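Twelve of us piled into two vans at half past eight and drove out to the Negri glassworks at Lullstead for their July open day, and I'm still finding bits of gravel in my sandals. I'd been pestering Pierina Ferri to put this one on the calendar for ages. She finally gave in when she found out there was a seconds shop.

The drive is pretty once you get past Trelstead. Before that it's mostly road work. Ludger Wendt drove our van and took the river road by mistake, so we saw the old lock and a great many cows, and rolled in right as the first tour was lining up at the gate. They'd closed the front lot for the food stands, so you park in the field behind the packing shed and walk back along the fence. Wear real shoes if you go!

Our guide was Ginevra Serra, who has worked the floor there for eleven years and talks about glass the way my aunt talks about her grandchildren. She started us in the mixing room, with the sand and the soda ash in big bins, and let us rub a little of each between our fingers. Then into the hot shop. I had been warned about the heat and I still wasn't ready for it. You come through a rubber curtain and it just leans on you. The floor team didn't seem bothered in the least - one of them was eating a peach.

We watched two people make a pitcher from start to finish, one blowing and one shaping, hardly saying a word to each other. After that came the pressed glass, which was my favorite part of the whole day (I know, I know, everybody else loved the blowing). A blob of hot glass drops in the mold, the plunger comes down, and there's your tumbler. The molds are kept on shelves along the back wall, 386 of them according to the sign, and Ginevra pulled out a few for us to hold. They weigh a ton. She had one for a beaded pattern where every little bump on the outside of the cup is a hollow cut into the iron, and she said cleaning it out is the job that gets handed to whoever started last.

I've always had a soft spot for bumpy glass. It's good to hold, it doesn't slide around in soapy hands, and the light does nice things in the green ones. 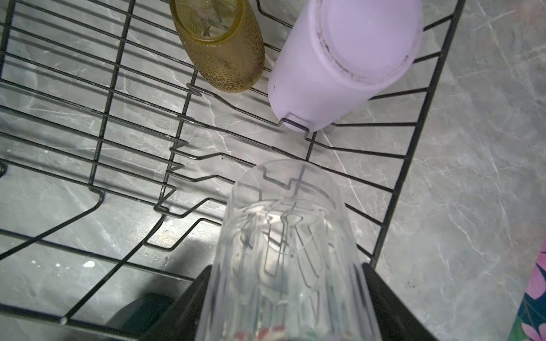
Brutell Craft and Design Club - Days Out

Lunch was in the yard under a striped awning. I had the bean soup and a roll, Katia Benedetti had two slices of plum cake and called it a meal, and there was an accordion player who knew a lot of waltzes. The line for coffee was terrible. If you go next year, get your coffee first and then your food, or bring a thermos like Ornella Caruso did and look smug about it.

In the afternoon you could wander on your own. The old pattern office is open up to the second floor now, and they've laid out the order books on long tables. Somebody ordered 1,569 lamp shades in one go for a hotel on the coast, and the clerk underlined the number twice, so I guess it surprised him too. Ornella and I spent most of an hour in there reading out the names of the colors. Smoke, Pear, Bottle, Old Rose. Katia came to get us because the cutting demonstration was starting, and we only caught the tail end of it, standing behind a very tall family.

And then the shop. Seconds are on the left as you go in, firsts on the right, and it isn't always easy to tell why something ended up on the left. Pierina bought a cake stand with a slight lean. Ludger said he wasn't getting anything and came out with a vase as long as his arm, which rode home on his lap while Pierina drove. I got a small dish for my keys and a swirly paperweight I have no use for at all.

We left a bit after four, took the proper road this time, and stopped for ice cream in Trelstead at the place with the blue door (the hazelnut is very good, the lemon is mostly sugar). Thank you to Ginevra, who stayed on past the end of her tour to answer Ludger's questions about annealing. He had plenty.

Pierina is collecting ideas for the fall trip now. I've put in for the paper mill, and Katia wants the button museum again, so send yours along to her if you'd like something different.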